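Ileana Ghiță
27.9.20

1/ Kurzer Thread über Tischplatten. Im Werkraum in Sikthorpe habe ich dieses Wochenende die große weiße Platte geputzt und ein paar Sachen ausprobiert. Falls jemand auch mit matten weißen Flächen zu tun hat, hier meine Notizen.

2/ Matt Weiß sieht am ersten Tag gut aus. Danach sieht man jeden Strich. Bei uns wird auf dem Tisch angezeichnet, geklebt, geschraubt und gegessen, obwohl Letzteres seit November nicht mehr erlaubt ist.

3/ Bleistift: weicher weißer Radierer, trocken, ohne Druck. Erst danach feucht wischen. Wer gleich mit dem nassen Lappen kommt, verteilt das Graphit und hat eine graue Wolke. Habe ich zweimal so gemacht.

4/ Graue Schlieren von Kisten und Gerätefüßen: lauwarmes Wasser, ein Tropfen Spülmittel, Mikrofasertuch. Dann 10 Minuten warten und nochmal. Ein Teil geht ab, ein Teil bleibt.

5/ Schmutzradierer würde ich nur im Notfall nehmen. Der schleift. An einer Ecke habe ich jetzt eine Stelle, die im Gegenlicht glänzt, und die bekommt man nicht wieder matt.

6/ Thiện Thái schwört auf Glasreiniger. Habe ich getestet, gegen Kleberreste hilft er kaum. Ein Kunststoffspachtel, flach gehalten, war besser — aber langsam.

7/ Zum Aufstellen von Sachen: Filz unter alles, was Kanten hat. Ngân Quách hat einen ganzen Bogen selbstklebenden Filz mitgebracht, der reicht für lange.

8/ Eine neue Platte hatten wir auch überlegt. Das Angebot lag bei 808 Euro, ohne Lieferung. Damit war das Thema erledigt. Es wird also weiter geputzt.
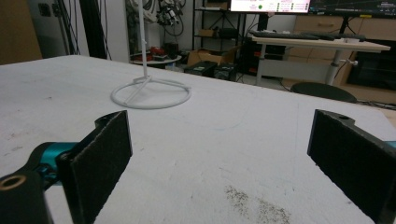
9/ Ganz sauber wird so eine Platte nach meiner Erfahrung nicht mehr, und das muss sie zum Arbeiten auch nicht sein. Die feinen Striche und blassen Schlieren stören mich wenig. Was mich stört, ist der dunkle, gesprenkelte Fleck vorn, an den gehe ich als Nächstes mit dem Spachtel. Der weiße Ständer mit dem Ring als Fuß darf stehen bleiben — er liegt flach auf, ich hebe ihn beim Wischen einfach hoch. Tipps gegen gesprenkelten Dreck gern in die Antworten.

978 Gefällt mir · 2 Kommentare

Kontakt · Impressum · Nach oben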